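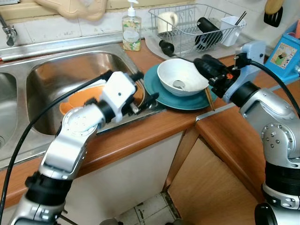 Kitchen sink

A kitchen sink is a fixed basin used for washing dishes, rinsing food and drawing water for cooking. Most have a faucet supplying hot and cold water and a drain leading through a trap to the waste pipe. The kitchen sink is usually set into a countertop, though some older types hang from the wall or stand on legs.

History

Before piped water reached the home, dishes were washed in a tub or pan that was filled by hand and emptied outdoors. Stone sinks with a simple outlet through the wall were in use in many larger houses, often in a separate room called a scullery. They were shallow, and water still had to be carried to them.

Cast iron coated with enamel became common as public water systems spread. Fireclay, a heavy ceramic, was used for the deep sinks now sold as farmhouse or apron-front sinks. Stainless steel came into wide use in the twentieth century and displaced enameled iron in many new kitchens. It was lighter, did not chip and could be pressed from a single sheet.

Types

Sinks are grouped by the way they are mounted and by the number of basins. A drop-in sink has a rim that rests on top of the counter, with a bead of sealant underneath. An undermount sink is fastened below the counter, so crumbs and water can be wiped straight in. It needs a counter material that can stand having its cut edge exposed to water.

A single-basin sink leaves room for roasting pans and large pots. A double-basin sink lets one side be used for washing and the other for rinsing or draining. The two sides may be equal, or one may be larger. Joonas Kinnunen's survey of rental housing in Zitthorpe covered 707 kitchens and found double basins mostly in the older units, where few tenants had a dishwasher. Only 37 of the kitchens had a sink with three basins.

Materials

Stainless steel sinks are sold by gauge. A lower gauge number means thicker metal, which dents less easily and makes less noise under running water. Pads or a sprayed coating on the underside also reduce noise. Enameled iron is hard and holds heat well, but it is heavy and can rust where the coating is chipped. Composite sinks are made from crushed stone and resin — they resist scratches but may be damaged by very hot pans.

Drainage

The trap is a bent section of pipe that holds a small amount of water and keeps sewer gas out of the room. In a double-basin sink the two drains normally join above one trap. Grease is a common cause of blockage, as it hardens on the pipe wall and catches food scraps. A basket strainer keeps larger pieces out of the drain.

See also

Countertop
Dishwasher
Faucet
Scullery
Trap (plumbing)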